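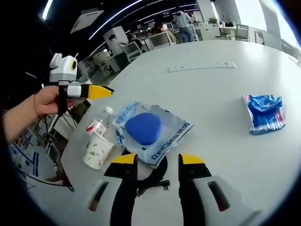
Besuchstag bei Brundura, 2. Juli 2019, und Drahomíra Pešek war zu spät. Straßenbahn, dann der falsche Eingang, dann ein Pförtner, der ihren Namen nicht schreiben konnte. Besucherausweis Nummer 567. Sie klemmte ihn an den Kragen, schief, keine Zeit.

Oben redete schon jemand. Kianoush Pakzad, Projektleiter, Ärmel hoch, die Stimme vom Vormittag verbraucht. Kurzes Nicken zu ihr hin, weiter im Satz.

— und deshalb fangen wir mit der Hand an. Mit Ihrer Hand. Wer will?

Keiner wollte. Die Leute von Cusotex, drei Anzüge, sahen auf ihre Schuhe. Also Drahomíra. Immer sie. Sie nahm den Greifer, schwerer als gedacht, das ganze Gewicht vorne, und drückte zu. Die gelben Spitzen gingen zusammen. Auf. Zu. Wie eine Zuckerzange bei der Großmutter.

— Langsam, sagte Garba Jibrin neben ihr. Er macht alles nach, was Sie tun. Auch das Zittern.

— Ich zittere nicht.

— Alle zittern.

Die Aufgabe war lächerlich. Einen blauen Schaumstoffklotz hochheben, ein Stück weiter wieder hinlegen. Ein Kind könnte das. Sie setzte an, zu tief, stieß auf den Tisch, das Geräusch ging ihr bis in den Ellbogen. Noch mal. Der Klotz kippte, rutschte weg, lag da.

Einer von Cusotex hustete.

— Wie oft machen Sie das am Tag?, fragte sie, nur um etwas zu sagen.

— Gestern 255 Mal, sagte Garba. Bis 300 gibt es Kuchen.

— Und?

— Kein Kuchen.

Sie musste lachen, und beim Lachen griff sie zu, ohne hinzusehen, und hatte ihn. Einfach so. Der Klotz hing zwischen den Fingern, ein bisschen gequetscht, sie hielt die Luft an und trug ihn rüber. Abgelegt. Erst dann wieder geatmet. Pakzad klatschte zweimal, die Anzüge dann auch, ein dünner Applaus, peinlich eigentlich.

— Das war ein guter, sagte Garba leise. Den behalten wir.

Behalten. Das Wort blieb hängen. Während Pakzad die Gruppe schon weiterschob, zur Hotia-Zelle, wo der Arm stand, der das alles lernen sollte, stand sie noch am Tisch und sah auf ihre Finger. Dreiunddreißig Jahre Zuschnitt, Stoff auf Stoff, nie hatte wer etwas davon behalten. Im Dezember hatten sie in der Halle die Maschinen abgedeckt, eine nach der anderen, graue Planen, Océane McKinnon hatte geweint und so getan als wäre es der Staub. Und jetzt das hier. Ein Klotz, acht Sekunden.

— Frau Pešek? Kommen Sie?

— Gleich.

Sie nahm den Greifer noch einmal. Garba sah zur Tür, sah zu ihr, zuckte mit den Schultern, drückte irgendwo drauf.

— Läuft, sagte er.

Diesmal machte sie es wie früher mit der Seide. Nicht packen, anlehnen. Erst die eine Seite, dann die andere, und warten, bis der Stoff mitwill. Der Klotz kam hoch. Sie setzte ihn ab. Nahm ihn wieder. Setzte ihn ab. Vom Flur her Pakzads Stimme, irgendwas mit Taktzeit, dan Gelächter.

— Wo haben Sie das her?, fragte Garba.

— Von Lã. Die Näherei am Fluss, gibts nicht mehr.

Er schrieb es auf einen Zettel, mit der Tilde, ohne nachzufragen. Das rechnete sie ihm hoch an.

— Bis wann sind Sie heute da?, fragte sie.

— Bis sechs. Warum?

Sie zog die Jacke aus und suchte einen Platz dafür.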